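**Looking for a true crime podcast episode about the Istora ferry poisonings**

I binged 21 episodes of Mosura Files last month and one of them covered the Istora case – the cook, the two brothers, all that. Now I can't find it! Was it pulled? I'd love a book on it too.

**Answer 1**

Try episode 69. The title only says "The Cook" so search won't catch it.

**Answer 2** (Chalerm Boonyarit)

It's 94 in the app, 69 on the website, don't ask me why. For a book I'd go with Stalis – slow first 100 pages, but the trial chapters are so good.
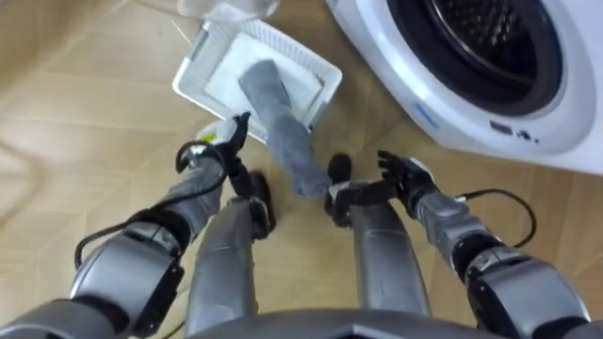
Skip the paperback if you can, it leaves out the brother's letters. There's a new edition in October.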